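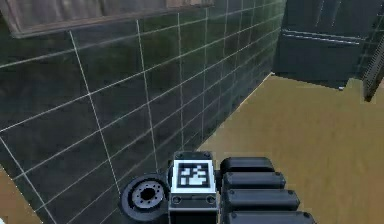

The acceptance run for the Mulder contract was set for seven in the evening, when the servers at Broledell were cheaper. Marwan Akl logged in at ten to seven with a sandwich and a copy of the task sheet.

The sheet had 36 chores on it. Wipe counter. Close drawer. Carry cup to sink. Pick sock off floor. The customer had written them in the imperative, with no articles, and had underlined the sock.

Kitchen 17 loaded. Akl checked the tag on the wrist, confirmed that the arm's position agreed with the log to the third decimal, and released the brakes. In simulation there were no brakes, but the procedure had been copied from the hardware manual at Rekham and the step was still in it.

Wipe counter took four minutes. The arm folded the cloth once, found the edge, and worked inward in overlapping strips. The crumbs went to the floor. The scoring rule covered the counter only, so the run was marked as a pass. Akl wrote "crumbs" in the comment field.

Close drawer passed. Carry cup to sink passed on the second attempt. On the first, the arm had carried the cup to the sink and then carried it back.

He called Sumex at eight, as agreed. The woman on duty there had the same feed on her own screen.

"What is it doing at the refrigerator?" she asked.

"Item nine. Open door, take out milk."

"It's been there a while."

"It's pulling on the wrong side."

They watched it pull on the wrong side. The planner tried a new grip, lowered its estimate of success, and pulled again. After 40 attempts the timeout fired and the base rolled back half a meter.

"My mother has one with the hinge on the left," the woman said. "I do the same thing every time I visit."

"How many times do you pull?"

"Once."

He entered the fail. The software asked for a cause and offered a menu. None of the entries said that the robot had not learned anything from the first pull, so he chose "Other."

The sock came up at nine-thirty. It was a gray sock, generated by a script, and the script had placed it partly under a chair. The arm went down, stopped, and came up. It went down again from the other side. The fingers closed on the toe and the sock stretched, because someone had spent a good part of the spring making the cloth stretch correctly, and then it came free.

"Is that a pass?" the woman asked.

"It has to go in the basket."

The base turned. It crossed the kitchen at the permitted speed, slowed at the doorway, and held the sock over the basket. It waited for the sock to stop swinging. This took 11 seconds by the log. Then it let go.

Akl marked the pass and looked at the score. Twenty-two out of 36, and the contract asked for 30. He had expected fewer.

"Mulder will want to know when it can do the milk," the woman said.

"I'll tell them May."

"Will it be May?"

"For that refrigerator, yes."

He saved the run, queued 300 kitchens for the night with the hinge side set to random, and shut the laptop. The crumbs from his sandwich were on the counter. He wiped them into his hand, looked for the bin, and turned off the light on his way out.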